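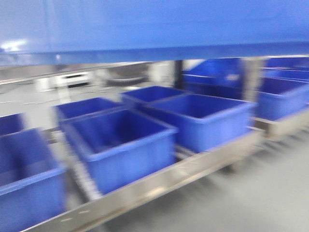

Chapter 6
What an Inventory Number Really Tells You

Ask a store manager how many boxes of screws are in the back room and you will usually get an answer within seconds. The answer comes from a screen. Whether it matches the back room is a separate question, and most textbooks on stock control pass over it quickly. This one will not.

Take the Calgate depot, which we will return to throughout the chapter. At year end its records showed 2,355 units of a common door hinge. A hand count found 246 fewer. The first report blamed theft, and the company bought new locks. Later checks traced most of the gap to receiving: cartons from the supplier, Waltora, had been logged as full when they were short. The locks did nothing for that.

Be suspicious of the word "shrinkage." It sounds like a cause, but it is only a name for a difference between two numbers, and either number may be wrong. Hand counts are made by tired people, often late in the evening. A second count at Calgate did not agree with the first - a detail the report left in a footnote.

Software sellers like to promise that scanning will end all this. Scanning does cut some errors. It also lets a wrong entry travel faster and look more official.

In this chapter you will learn to:
compare a stock record with a physical count
tell a counting error from a recording error
decide when a recount is worth the cost

Before you read Section 6.1, write down what evidence you would want before calling a missing item stolen. Keep your list. You will need it for the Zandby case.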